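软质衣物采集规范第三版:几处改动说明

本期先说规范。针织类衣物的采集守则上周换到第三版,Ruangrit 和 Istano 两个点已经在用,Jikik 点从周六起执行。正文放在共享目录的“守则”文件夹里,旧版已移走,打印过第二版的请自行换掉。下面只讲改动的部分,没提到的条款照旧。

先说为什么改。第二版是照着毛巾和T恤写的,那时手头的任务基本是平整的薄布。后来针织衫、开衫、带镂空花的毛衣进来,问题就多了。抽查的2,198条记录里,有103条被退回,退回理由写得最多的是“夹持点不清”,其次是“起始状态与任务单不符”。前一项主要出在操作上,后一项主要是守则自己没写明白,各点理解不一。

第一处改动是起始状态。以前只写“衣物随意放置”,有的点把衣服抖开,有的点揉成一团,同一个任务编号下混着两种东西。现在分成“摊放”“半折”“堆叠”三类,由任务单指定,开录前由操作员口头报一遍。衣物的正反面、领口朝向不作统一要求,但同一件衣服连续录制不得超过7条,之后必须换件或重新摆放。

第二处是垫面。家居环境里的床铺、毛毯、沙发都可以用,长毛垫面也可以,不必为了好看换成素色台布。要注意的是长毛垫面容易和针织一起被夹进来,夹指闭合前应先在衣物边缘停一下,确认两片垫之间只有衣料。停顿不用刻意拉长,能看清就行。如果连毯子一起夹起,不要当场甩开,松开、退回、重新接近,整条保留,备注栏填“误夹垫面”。 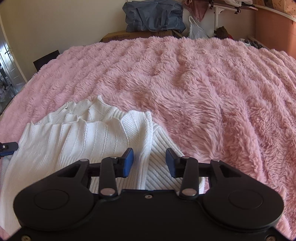
第三处是夹持点。带罗纹的门襟、袖口和下摆较厚,优先作为夹持位置;有镂空花的地方尽量避开,指垫的棱角容易挂进孔里,拉出线头以后这件衣服就不能再用于正式采集。确实要夹镂空部位的任务,任务单上会单独写明。双手操作时,两把夹爪不要同时从一侧接近同一条边,先到的一把夹稳,另一把再进。

第四处是器具检查,这次从附录挪到了正文。每次开录前看指垫有没有翘边,连杆处的螺丝有没有松动,空载开合5次,听有没有卡滞声。指垫上沾了毛絮要擦净,长毛毯上录过以后尤其容易沾。擦拭用干布,不要用酒精,Pollico 项目那边用酒精擦过一批,胶层起泡,整批换掉了。

第五处关于背景。住家里录制不要求清场,纸箱、袋子、晾着的衣物可以留在原处,杂物本来就是家居数据的一部分。但下面几类必须收起或遮住:带姓名、地址、电话的快递面单,证件和药品标签,家人照片,开着的电脑或电视屏幕。这一条由操作员和住户一起过一遍,住户签过字再开机。录制途中有人进来,先停,等人离开后从头录,不能接着录。

另外回答各点问得比较多的两件事。

一是失败的记录要不要删。不删。滑脱、夹空、夹到两层,都按实际情况标注后上传。第二版里“明显失败可不上传”那一句已经取消,各点留在本地的失败记录如果还在,月底前补传,标注可以后补。

二是审核由谁来做。采集和审核仍然分开,自己录的不能自己审。Jikik 点人手少,暂时和 Istano 点交换审核,每周一次,退回意见写在表里,不要只在群里说。对退回有不同意见的,可以在表里申诉一次,由第三个点看过以后定。

折叠任务的评分细则还没有定稿。目前的分歧在袖子:有的点认为袖子折进衣身就算完成,有的点要求袖口不露出边缘。在定稿之前,两种做法都收,但要在备注里写清楚是哪一种。对这一条有意见的,请在三月的例会之前填到反馈表里,附上对应的记录编号,只写“建议放宽”或“建议收紧”的不好处理。

新版守则的培训材料还在改,现有的短片是按第二版拍的,起始状态和器具检查两段已经不适用,新来的操作员请以文字版为准。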